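Linen top shrank in the wash. Can I get it back?

Asked 26 August 2024 in Clothing and Laundry

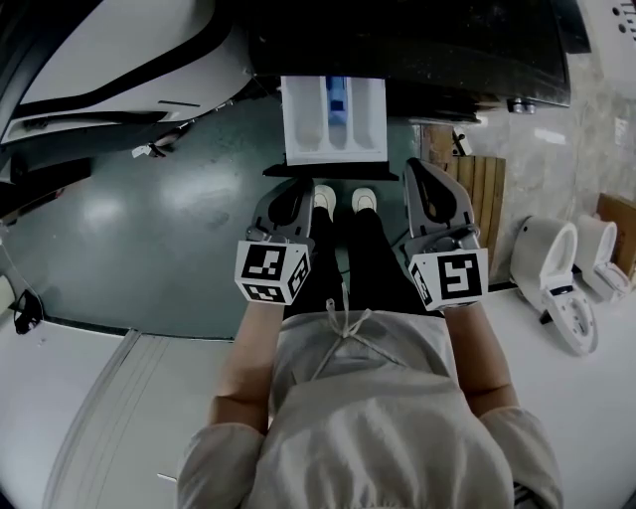 I own one nice beige top, the loose kind with big sleeves and a drawstring at the neck. Its twin (same shop, same sale, bought in case of disaster) went through a hot wash with the towels last night, and the disaster has arrived. The body still fits. The sleeves now stop well short of my wrists, and I look like I'm dressed for a flood.

The label says 55% linen, 45% cotton, cold wash, all of which I read afterward. Is there any way to stretch the sleeves? I've seen hair conditioner mentioned, also vinegar, also prayer. I'd like to wear it to a thing in September.

Viewed 727 times. 3 answers.

Answer from domel_laundry, 32 votes

Conditioner works a bit. Fill the sink with lukewarm water, stir in a good squirt of the cheapest stuff you have, and soak the top for half an hour. Don't rinse it much. Press the water out in a towel, lay it flat, and pull the sleeves lengthwise, a little at a time, working down from the shoulder. Pin the cuffs to something (I use an old cork board under a towel) and leave it overnight.

You may get an inch or so. You won't get all of it. Hot water lets the yarn pull in tight, and some of that is permanent. Pull gently near the seams, as the thread can snap before the cloth gives. Mine did, with a sound I still think about.

Answer from Plernetley, 4 votes

Roll the sleeves up. Now it's a summer top.

Answer from clondidum, 1 vote

Never had this problem as I wash everything cold, including towels. People say that isn't hygienic but I'm still here. Also check your machine, ours ran hot on every setting for years and we blamed the detergent.

Comment from the asker: Got most of an inch back. Rolling up the rest.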